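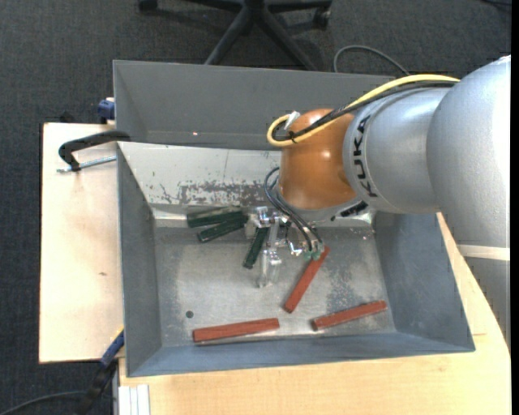

When are the written reports for the bin-picking unit due?

Reports are due on June 29, 2025, submitted by one member on behalf of each group of three.

Donilcombe Robotics Program – Student Forum
Topic: Bin-picking unit, order of picks

A_Gill (Unit Coordinator)
Groups are asked to state their picking order before the assessed run. Green blocks and red blocks are to be reported separately. Each group is allotted two attempts.
Audrey-Anne Gill

sjoberg_group
Our group proposes to take the red blocks first. They lie farther apart, and the fingers have more room to close. The green ones are clustered near the back wall, where the slope limits the approach.

ilteo5
I must respectfully disagree. Any block dragged during a red pick may end up against the green cluster. The January cohort began with the cluster and lost fewer marks under the Bukar rubric.

sjoberg_group
The January cohort worked to a different rubric. Ours deducts marks for contact with the walls – and the cluster is where that contact is most likely.

A_Gill (Unit Coordinator)
Either order is acceptable provided it is justified in writing. Wall contact carries a deduction of five marks per attempt, regardless of block colour.

ilteo5
Thank you for the clarification. Our group will retain green first and include the approach angles as an appendix.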